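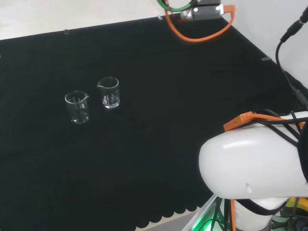 What do you need to start measuring and mixing at home? A couple of small beakers, a table you don't mind splashing and a cloth that shows you where the glass is.

I've been meaning to put this page together since September, when Dayana Zepeda asked me what she ought to buy for her candle and soap making and I sent her such a long message that she begged me to put it somewhere she could find it again. So this is the glassware page, such as it is, and I hope it's useful to anyone else who is just beginning (or who, like me, has been at it for years and still pours lavender oil down her sleeve).

**The pair on the black cloth.** Two small clear beakers, spouts turned towards each other like a couple of old friends having a natter. I do love clear glass against black - the white markings are faint enough at the best of times, and on a pale worktop I find myself squinting and tilting my head like a pigeon.

**The cloth itself.** It has a scalloped hem, which pleases me far more than it should, and little clear plastic clips along the edges to hold it down. It still wrinkles a bit. I used to iron mine before every session and have quite given that up, though I do smooth out the patch where the beakers will stand.

A few notes to go with them, mostly from my letters to Dayana:

- Read the level with your eye down beside the glass. I crouch, and my knees complain, and I crouch anyway.
- The lines on a beaker are only a guide. For fragrance I weigh everything on the old Frandsen scales, which go up to 2,000 grams and have never let me down.
- Wash in hot soapy water, rinse twice, and stand them upside down on a tea towel overnight.
- Keep kitchen jugs and craft beakers apart, on separate shelves if you can manage it.

Jacinto Sandoval has promised me his recipe for the beeswax polish, the one he makes in Gernura tins, and I'll add it underneath when it arrives. He writes everything by hand and posts it, so do be patient with us both.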